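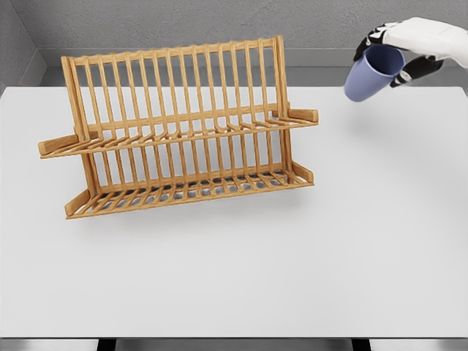
Wooden dish rack, pale blue cup.

OK so quick one tonight, I have an early start and the kitchen still isn't done.

We're three weeks without a dishwasher now. It died in January, mid cycle, full of gray water, and I bailed it out with a measuring cup at 11 at night. Called Gredero the next morning. Nice guy on the phone, Pieter Masilela, came out, looked underneath, sucked his teeth. 238 dollars for the pump, plus labor, and no promise the board wasn't going too. A new one the same size was 312 on sale. So naturally we did neither and have been washing by hand ever since.

Things I've noticed.

It takes 21 minutes after dinner. I timed it because Waqas said it took an hour. He was wrong and I was unbearable about it.

We own too many mugs. Way too many. With a dishwasher you just keep opening the cupboard and there's another one. Now I use the same mug all day and rinse it. Four went to Farzana Roy downstairs, who collects them, so that's her problem.

Glasses first, then silverware, then plates, then anything greasy. My mother did it in that order and I used to roll my eyes. Change the water before the pans. I skipped that for the first week and everything had a film on it, horible.

Oatmeal. Soak it right away or you'll be chipping it off at lunchtime.

My hands are a mess. Gloves help but I hate them, they get water inside and then it's worse. Farzana Sandhu gave me some thick hand cream that smells like a barn and it does work. Put it on before bed and don't touch your phone.

The part I didn't expect — we talk more. One washes, one dries, and there's nothing to look at but the window and the neighbor's recycling. Waqas told me a whole story about his uncle's bakery that I'd never heard in nine years. I told him I don't want to go to Vevstead this summer, which I'd been putting off saying since about Thanksgiving. He took it ok. We might go somewhere with less wind.

Still want a dishwasher though. Don't get me wrong. We had people over last weekend and I was scraping lasagna pans at midnight and teh romance was gone.

Will probably order the 312 one if it's still on sale. Sohail next door says wait for spring, but he says that about everything.

Lentil soup recipe next time, I know I promised it. Off to dry the pans.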